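Home Courses Handouts Timetable Contact

Service Machines, Part 2: Can They Do the Housework Yet?
Course handout, Nives Rinaldi
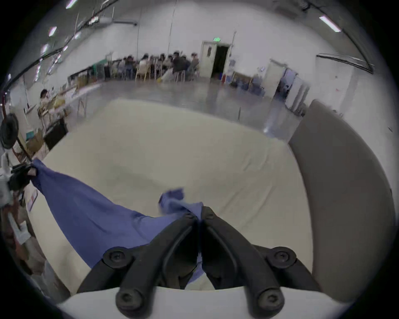 In the first part we spoke about machines which move heavy goods on a shop floor. A car door has always the same shape, so the programme may be simple. In the house it is more difficult, and the best example is laundry.

A cloth has no fixed shape. When you lift one corner, all the rest changes. A person feels this with the fingers and corrects without thinking. A machine must first find a corner, then hold it, then find the other one, and keep the cloth stretched but not pull it out of its own grip. Many students believe that the arm is the difficult part. I would ask you to look more at the fingers and at the eyes.

Please learn these terms for the April test:

Grasp point: the place where the fingers close on the cloth.
Tension: how strongly the cloth is pulled between two grasp points.
Regrasp: to let go and take hold again in a better place.

A small case for discussion. At the Skunddale laundry, Tullio Colombo tested a folding machine named Uvurik on 492 hand towels. It folded 191 of them well enough to put on the shelf. The rest went back to the staff, who folded them by hand. The towels were all of one size and came to the machine one by one. At home they come in a heap, together with socks.

Is 191 a good result? For a hotel, no. For research I think it is quite good, but Colombo does not agree with me, and his objections are in the Tumberg reader, chapter 2.

My own answer to the title is "some of it, slowly". Floors are nearly solved. Dishes are possible if the plates are known. Cloth is still open, and making a bed I would not expect soon.

For next time:
Read Brynjólfsdóttir on soft materials, first half only.
Fold a towel at home with 2 fingers of each hand and write down every regrasp. Bring your notes, one page is enough.

Shares 2
Questions: write to the course office
Back to top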